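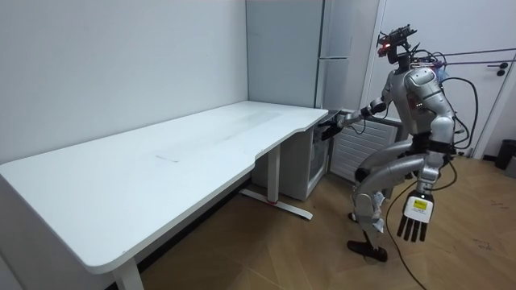 A humanoid robot beside a white desk, one hand near the under-desk refrigerator.

Container deposit schemes are usually judged on return rate. The figure is easy to publish and easy to misread, says Genowefa Kurek, a materials auditor who reviewed the books of two regional depots for the consultancy Plultent.

A return rate records how many containers were redeemed against how many were sold. It says little about what the material became afterwards. Clear PET baled without coloured caps or sleeves can go back into beverage packaging. Mixed bales tend to be downgraded to strapping or fibre, and a downgraded bale still counts as a full return.

Kurek's proposal is a second figure, the closed-loop yield: kilograms of food-grade flake produced for every 100 kilograms collected. At the depot in Bultus, the calculation exposed losses at two points – label adhesive carried through the wash, and moisture in bales stored outdoors over winter.
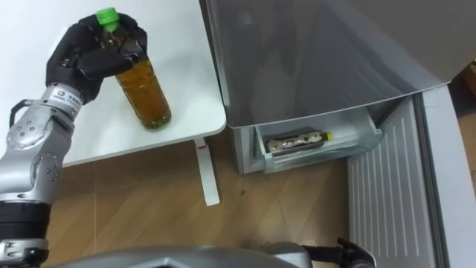 A clear plastic bottle with a green screw cap, held at the neck by a robotic hand.

Adhesive is a design problem and falls to producers. Wing-sze Tai, who drafts packaging policy, favours modulated fees, under which a producer using wash-off labels pays less per unit into the scheme. The difficulty is verification. Labels are changed mid-season, and the fee category is set from a declaration lodged in February.

Moisture is cheaper to fix. A roofed bale yard was costed at Bultus and deferred, as the operating grant covers labour and haulage but excludes capital works.

Neither depot currently reports yield. The draft regulation leaves it optional, with submissions on that clause still open.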